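## Part 3: Setting up your seed box

I'm Noura, and I've been saving seeds for long enough to have ruined plenty of them, so read this part before you shell a single bean! 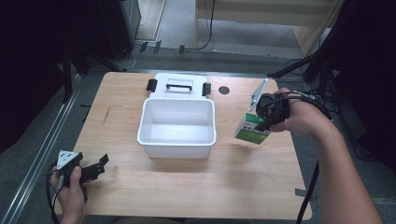 Seeds keep best when they stay dry, dark and cool, and of those three I'd worry about dry first. A bean that feels hard can still be holding enough water to mold inside a closed container (I lost a whole January's worth of trading stock that way). So start with the box. I like a plain white plastic one with a lid that folds all the way back on its hinge and a latch at each side, and a handle on top is lovely when you're hauling it to a swap. Any brand will do. My friend Norbert Šimko uses an old Trendov cookie tin and his peas come up fine.

**What you need**

- one lidded box
- paper envelopes, coin size
- silica gel packets, the kind that change color
- a pencil (ink fades, trust me)
- a small thermometer, optional

**Steps**

1. Wash the box with dish soap, rinse it, and leave it open overnight. Don't rush this with a hair dryer like I did.
2. Spread your seeds on a plate, one layer deep, and let them sit indoors for 10 days. Stir them with a finger whenever you walk by.
3. Test a big seed. A dry bean shatters under a hammer; a damp one squashes. If it squashes, back on the plate it goes.
4. Write the variety and the year on each envelope *before* you fill it. My Sitompul long beans and my Wivent runners look nearly the same out of the pod, and I've planted the wrong row more than once.
5. Fill the envelopes loosely and fold the flaps over. No tape!
6. Lay the silica packets flat on the bottom and stand the envelopes on top, oldest at the front.
7. Close the lid and put the box somewhere that stays cool. A hall closet is great, the top of the fridge is not (it's warm up there).

> **Note:** Tiny seeds like lettuce and poppy can slip out through the corners of an envelope. I fold those in a square of wax paper first.

> **Caution:** Keep silica gel away from kids and pets, and never mix it in with seeds you might cook. If you bought treated seed, keep it in a separate box and wash your hands after you handle it.

Check the packets once a month. When the color changes, swap them for fresh ones or dry them out following the directions on the bag. Part 4 covers germination tests, and you'll need a paper towel and a bit of patience for that one.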